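Search this site Enter keywords Go

How to put together a reading list for one place

Pick somewhere small enough to finish. I did mine on Itemcombe, and a county would have been too much.

Start with the library catalogue. Search the place name as a subject first, then as a keyword. My keyword search gave 940 results, mostly parish records, so filter by fiction and memoir before you look at anything.
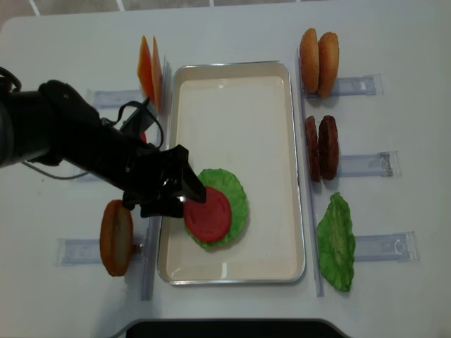 Next, read the first chapter of each book before it goes on the list. Plenty of novels name a town on the jacket and leave it by page 17. Keep a note of the edition you used, as older ones sometimes have different chapter breaks.

Aim for a mix of dates. If everything you have was written in the same decade, try small presses and local magazines. I found Ching-wen Tseng's short stories that way.

Write two sentences on each title: where it is set and who might like it. Leave out the ending. Put the list in order of setting, street by street if you can, and add the shelf mark for any book that is out of print.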